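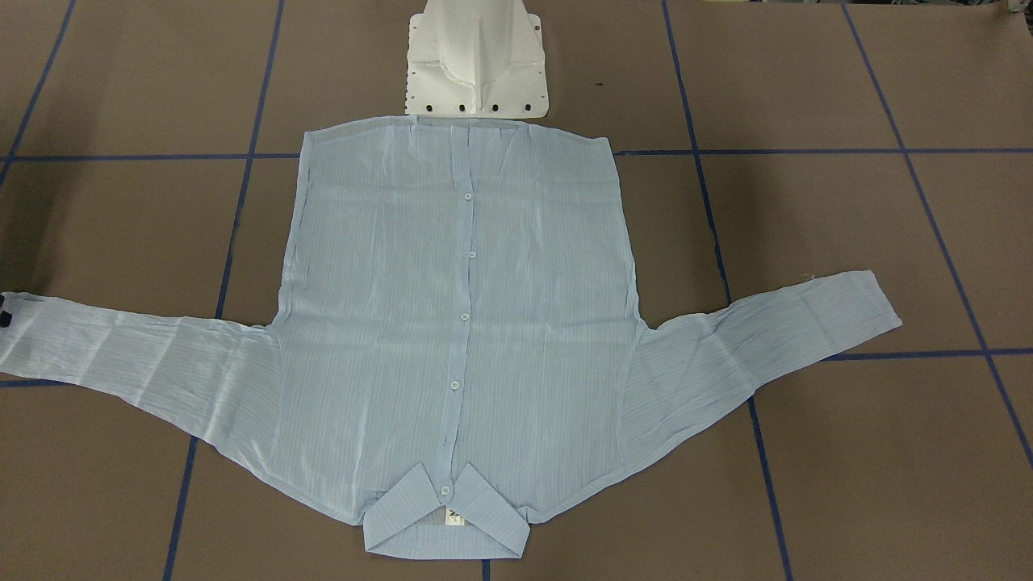 The sleeves always take longest, according to one of the regulars at the Madgate laundry room, who had been asked what slows people down when they fold a long-sleeved shirt. Get the sleeves wrong and you start again. Most of the people we spoke to gave a similar answer, and it decided the shape of our project.

Folding Shirts for a Shared Laundry Room
Second-year project report, Domestic Textiles module

1. Background

The Madgate laundry room serves two residential blocks and has one long folding table. Residents complained of queues at the table in the evening, although the machines themselves were often free. We wanted to find out whether the way people fold shirts has much to do with this, and whether a printed guide on the wall would help.

We limited the work to button-up shirts with long sleeves. T-shirts and towels gave very little trouble in our first visits and were dropped.

2. Materials

The main test garment was a light blue shirt with a very fine white stripe. The fabric is thin and lets a little light through, and it creases readily along the sleeves and across the middle. We chose it for that reason. A thick cotton shirt will hold almost any fold, so it tells you little about the method.

Two other shirts were used for comparison, a heavy white one and a brushed check. All three were washed with the same powder (Sturkau, unscented, bought in the 1000 g box) and line dried indoors. None was ironed before folding, as hardly anyone irons in the laundry room.

3. Methods compared

Method A is the shop fold. The shirt is buttoned and laid face down, the sides are brought in to the middle of the back, the sleeves are laid straight down over them, and the body is folded up in two.

Method B we called the Ung fold, after the student house where we first saw it used. The shirt stays face up. Both sleeves are crossed over the front, the body is folded in half lengthways along the buttons, and then in three from the hem to the collar.

Method C is a roll. It was included because several residents use it for packing.

In every case the shirt was first spread out flat with the collar opened out and the sleeves pulled away from the body. We did not time this step at first. It should have been timed from the start, and the early results were thrown away.

4. Results

After the restart we recorded 103 folds. Method B was the quickest for all three shirts. Method A gave the neatest front and the flattest collar, but on the thin blue shirt the sleeves slipped when it was turned over, and several attempts had to be redone. The roll was quick on the check shirt and poor on the blue one, which came out with creases right across the chest.

Spreading the shirt out took up a large part of the total time with every method. People who did up only the top button and one in the middle lost nothing in neatness compared with those who did up the whole row.

5. The wall guide

The guide shows Method B in four drawings and was printed on a Sivon wipe-clean sheet, 600 mm wide, fixed at the back of the table. Our first version put the collar at the top of each drawing. Some residents lay their shirts with the collar towards them, and they found the drawings hard to follow, so the second version shows the shirt both ways up.

6. Problems and further work

All our folding was done by students and by residents who offered to take part, so slower or less willing folders are probably missing. The table is also narrow, and long sleeves hang over the side unless they are bent at the elbow. A wider table might change the order of the methods.

We would like to repeat the work with shirts straight from the tumble dryer. The queue at the table has not yet been measured with the guide in place, and that is planned for March.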